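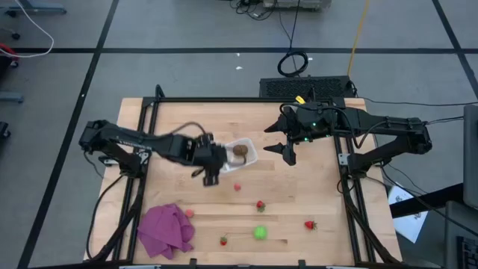
Can a robot pick up soft fruit without bruising it? Mostly, if the fingers are shaped for the job and the controller closes them slowly enough.

Filed under: Robotics / Grippers & End Effectors

28 August 2025

Mincombe has finished a first comparison of two finger sets for its two-arm tabletop cell, the company said Thursday. The narrow hard fingers that came with the arms were run against a softer pair from Gelix, using the same controller and the same speed settings for both.

Each set made 100 attempts at moving small items, fruit among them, into a plastic container. The hard fingers managed 68 without a drop or a visible mark. The Gelix pair did better on berries but had trouble with cloth, which tended to slip out as the arm lifted.

"Cloth needs a pinch and a berry needs the opposite," said Bianka Szilágyi, who ran the tests. "We changed the grip force between items — that helped more than changing the fingers."

Work on the cell began in June. Szilágyi said swapping fingers on both arms takes up to four minutes, and the grippers have to be recalibrated each time.

A second round will keep the arms and replace the controller with one from Druletti. Mincombe has not set a date for those results.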